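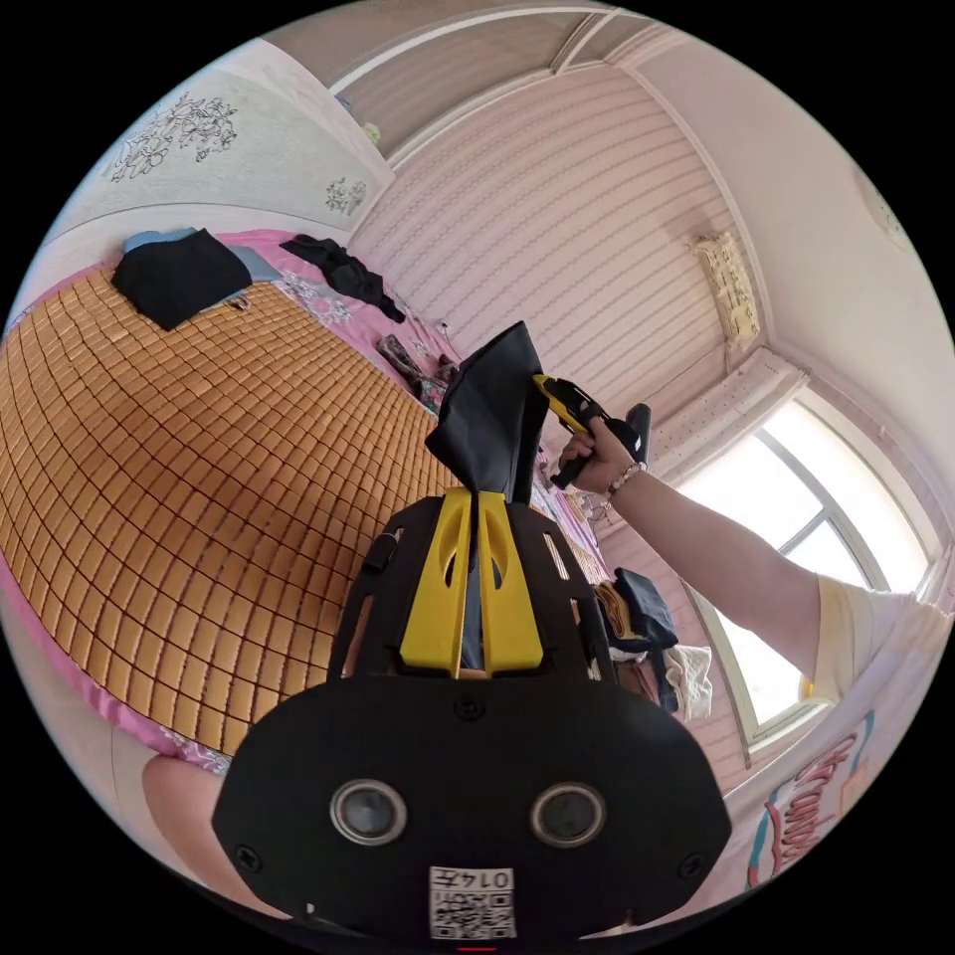 Questions about the Plilora planner

What does Plilora do?
It takes a recorded folding session and turns it into a motion plan your arm can follow, one waypoint at a time.

How long can a session be?
Up to 3000 frames. Longer ones get split for you, so please don't worry about trimming them by hand first! 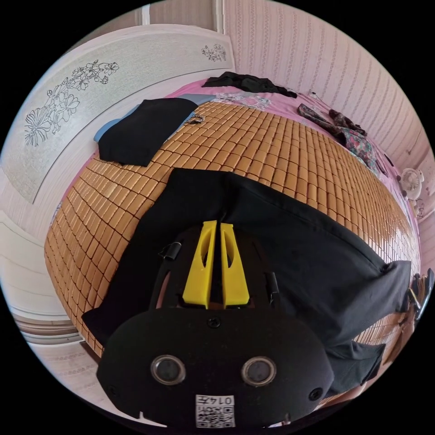
Why does the cloth mask sometimes lose an edge?
Segmentation works on contrast, and most homes are kinder to it than we feared. A big black cloth laid across a tan tiled mat is a lovely case, though a second black garment, folded on the same mat, can get merged into it — if that happens, raise the split value to 17 and run the mask again. Viorica Văduva wrote a nice long note on this in the Tomham docs.

Can I replan without starting over?
Yes, as of version 2. Choose "Replan from here" and your earlier waypoints stay put.

Who do I write to?
Tormod Kvam looks after the planner and loves a good bug report — logs attached, please.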